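Visiting hours and family contact on remand
6 February 2023, posted by Maeve Quinlan
2 min read

M_Quinlan wrote:
Members are invited to comment on the proposed change to remand visits at Totness. From April each person held on remand would be allowed 40 minutes per visit, in place of the present hour. Comments will be passed to the visits working group.

S_Dolan wrote:
I must object. People on remand have not been convicted, and their families often travel far. One of my clients' mothers spends 26 pounds on fares each time. A shorter visit is a poor return. 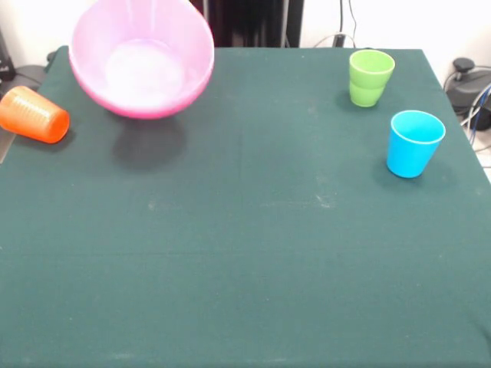
Pink bowl above a green tablecloth.

E_Phelan wrote:
I do not share that view. The hall seats 32, and families are at present being refused bookings. Shorter visits would allow a third afternoon session.

S_Dolan wrote:
Mr Phelan assumes that the third session will be staffed. The notice gives no such undertaking.

F_OFlaithearta wrote:
I agree with Ms Dolan on staffing, but would accept the change if video calls were kept in addition to visits. The draft is silent on this.

M_Quinlan wrote:
Both points are noted. I will ask for written answers on staffing and on video calls. Further comments should be kept under 200 words.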